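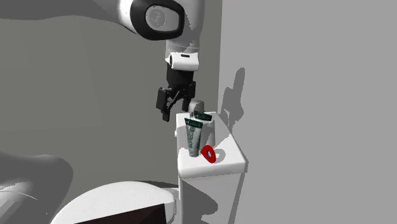 Best way to watch a small college game with a group when we can't get tickets?

Posted by Elango Kurian, June 14, 2018

Hi all! Our alma mater opens the season against Lirwood this fall and I am already way too excited. There are 5 of us who try to get together for the opener every year, and this time the home allotment went fast and we came up empty. Lirwood's stadium only holds 2,000, so I don't expect a pile of extras to show up.

Plan B is a watch party at my place. The trouble is that the game isn't on regular TV. The school says it will be streamed, and last season the stream on my laptop froze every time somebody crossed midfield (I missed a 70-something yard punt return and heard about it from my brother-in-law by text!). I have a decent TV, a so-so internet plan, and a back patio I'd love to use if the weather is nice. What would you do? Has anybody had luck getting visitor tickets late? And is there a trick to getting a stream onto a big screen without all the stuttering?

Leonora Soriano

Oh, you're going to have a blast either way! We've done this for years with my daughter's team, so let me tell you what works for us.

First, run a cable. I know, everybody says it, but plugging the TV or laptop straight into the router fixed most of our freezing in one afternoon. If the router is too far from the patio, buy a long network cable and run it along the wall where people won't trip on it. We used Wi-Fi for one whole season and I'd never go back.

Second, get everybody's phones off your network during the game. Five people checking other scores and posting clips will eat up a so-so plan pretty fast. Ours switch to their own data at kickoff, no exceptions, even for my mother.

Third, log in early. Small school streams tend to get jammed right before kickoff, and if they want you to make an account you don't want to be typing a password while the band is playing. I open it during warmups and leave it alone. And if there's a quality setting, pick the middle one. A steady picture that's a little soft beats a sharp one that stops on third down!

For the patio, check where the sun is at game time a day or two before. We set up a beautiful spread once and couldn't see a thing until the third quarter. Now the TV goes under the eave facing north and the chairs go wherever there's shade.

Also, stream the radio call too if there is one. The student announcers are so much fun. It may not line up with the video, so whichever one is ahead, pause it for a few seconds until they match.

Jericho Panganiban

hdmi cable from laptop to tv. turn off the sleep setting. done

Danilo Tiongson

Don't give up on tickets yet! Call the Lirwood ticket office, not your own school's. Visiting teams usually get a block for players' families, and whatever they don't use goes back to the host the week of the game. I got 2 seats that way last year, section 182, high up in the corner, and we had the time of our lives. You could see every route develop from up there. Getting five together is a lot harder, so ask about standing room or a grass area if they have one. Plenty of small stadiums let people bring blankets behind the end zone.

Call in the morning, be nice, and ask what day they release the returns. Then call again on that day. If it doesn't pan out you still have the patio, and Leonora is right about the cable.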